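Notebook, Tedimstead bench, May, a bit after 4 pm

OK, writing this down before I forget half of it. The Flendura arm has been on table clearing for long enough now that we can talk about what it does to our day, and I don't think it's what any of us guessed back at the Flastirville meeting!

Count for this block: 1044 picks logged, which puts the running total at 2322. Most of those went through without anyone touching the stop. The boring part (flat plates, bowls that sit nicely) is pretty much off our hands. I used to go home with a sore wrist from stacking, and I don't anymore, so that's a real win in my book.

What's left for people is odder. Seven of us used to rotate through clearing, and now the same seven rotate through setup, watching and sorting out the leftovers. Setup is fun for a while. Watching is not. I lasted almost 9 minutes this morning before my mind was on lunch, and I'm supposed to be the keen one. Two people told me they miss the chatting, too - you can talk while you scrape plates, but you can't really talk while you're staring at a gripper with your hand by the button.

Ruangrit wants the same routine on their side, and I'd like us to send them shorter watch turns along with the settings file.

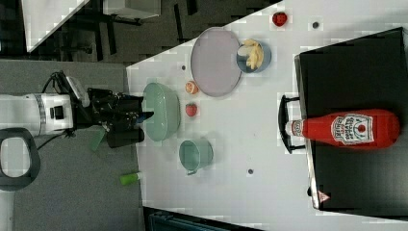

My other worry is who gets to decide what counts as "cleared." Right now the person on watch decides, and we all do it differently. Take the cup lying on its side, or the ketchup bottle on the black panel: I'd call both of those a person's job for now, and the next shift might let the arm have a go. Neither is wrong, but the log can't tell the two apart, and then somebody gets asked why their numbers look low. I don't like that at all.

To do: add a "left for a person" column to the log. Ask about swapping watchers more often. Find the spare gripper pads (top drawer? check).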